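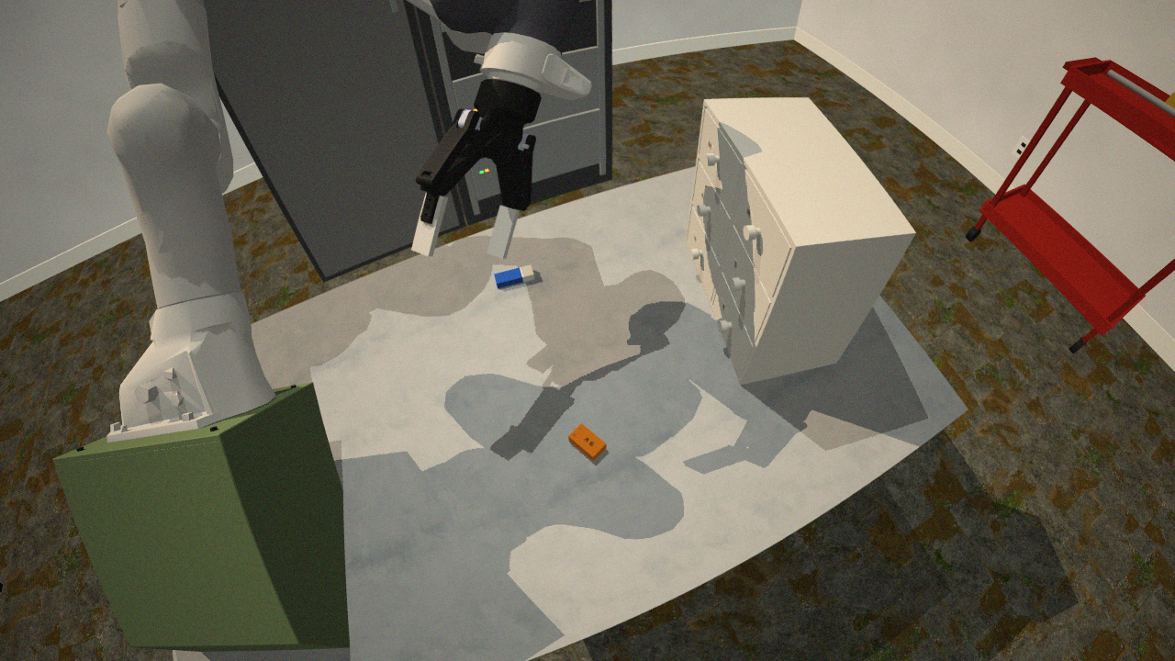 Demonstration gathering in simulation

Demonstration gathering in simulation is the practice of recording robot tasks inside a computer-rendered room so that the recordings can be used to train a learning system. Each recording, usually called a demonstration or an episode, pairs what a virtual camera sees with the movements of the robot at the same moment. A control program, or policy, is then trained to produce similar movements when shown similar views.

The method is used mainly for arm robots that pick up, move or stack small objects. It is related to teleoperation on real hardware, and the two are often combined.

Contents
1 Background
2 Scene preparation
3 Recording
4 Variation
5 Checking and labelling
6 Example: the Gollton set
7 Limitations
8 See also

Background

Learning from demonstration needs many examples of the same task done in slightly different ways. On a real arm, each example takes an operator's time, and the objects have to be put back by hand before the next attempt. In a simulator the room can be reset in an instant, and the exact position of every object is known to the program. Several copies of the room can also be run at once on the same computer.

Early collections used bare scenes, often a plain floor and a single cube. Policies trained on them tended to fail when furniture or shadows appeared in view. Later collections placed the arm in furnished rooms with cabinets, chests of drawers, rugs and carts, even when the task itself involved only one or two small blocks. The furniture in such rooms is usually background. It gives the policy practice at ignoring things that don't matter to the task.

Scene preparation

A scene is built from models of the robot, the room and the task objects. The arm is fixed to a base, and its reach decides where the task objects may be placed. Objects outside that reach are either moved or left in as distractors.

Task objects are commonly small rectangular blocks. A block in two colours, such as blue and white, has the advantage that its direction can be read from its colouring as well as its outline, and this matters when the gripper has to close across a particular side. A block in one colour, such as orange, is often used as a second object, so that an instruction can name one and leave the other alone.

Lighting is set separately. Shadows cast by the arm and furniture can fall over the floor and darken the task objects, and a collection with no shadows is generally thought to transfer poorly to real rooms. Wide-angle virtual cameras, which bend straight lines such as baseboards into curves, are used where the real camera has a similar lens.

Recording

There are three usual sources of demonstrations.

Human operators. A person steers the virtual gripper with a hand controller or a second arm while watching the rendered view. The movements are natural but uneven, with pauses and corrections.

Scripted experts. A program that already knows where the objects are plans a path and carries it out. Scripted recordings are cheap and consistent. They may also be too regular, and a policy trained only on them may not know how to recover from a small error.

Expanded recordings. A small number of human demonstrations is cut into segments, and the segments are adjusted to fit new object positions. The results are replayed in the simulator, and those that fail are dropped.

For a gripper with two parallel fingers, the recorded signals normally include the angle of each joint, the position of the wrist and the opening between the fingers. Images are stored from one or more viewpoints. Some collections add depth images and outlines of each object, both of which a simulator can supply without extra labelling work.

Variation

Between episodes the simulator changes parts of the scene. Common changes are the position and angle of the blocks, the starting pose of the arm, the colour of walls and floor coverings, the direction of the light and the placement of the camera. Changes are drawn from set ranges. If the ranges are too wide, many scenes become impossible to complete; if they are too narrow, the policy learns the layout of one room.

Checking and labelling

A success test is run at the end of each episode, for example whether the named block has been lifted clear of the floor. Automatic tests miss some faults, among them fingers that pass through an object and blocks that stick to a fingertip. For this reason many groups watch a sample of the recordings. Written instructions are attached at the same stage, with several wordings for each task.

Example: the Gollton set

The Gollton set was put together by Zoila Agudelo and Malcolm Sowerby using the Hetetent simulator. It holds 2577 accepted episodes across 14 furnished rooms and seven tasks. The set was grown from 200 human demonstrations, and the remainder are expanded recordings. Sowerby's notes on the set report that most rejected episodes failed at the grasp, when the fingers closed on the corner of a block. A later release, named Castaño, kept the rooms and replaced the floor textures.

Limitations

Simulated contact is only an approximation. Friction, soft fingertips and light objects that tip when touched are all hard to model, and a grasp that holds in the simulator may slip on real equipment. Rendered surfaces also lack much of the wear and dirt found in ordinary rooms. A common remedy is to add a smaller number of real demonstrations near the end of training.

See also

Imitation learning
Teleoperation
Domain randomization
Stutell grasp test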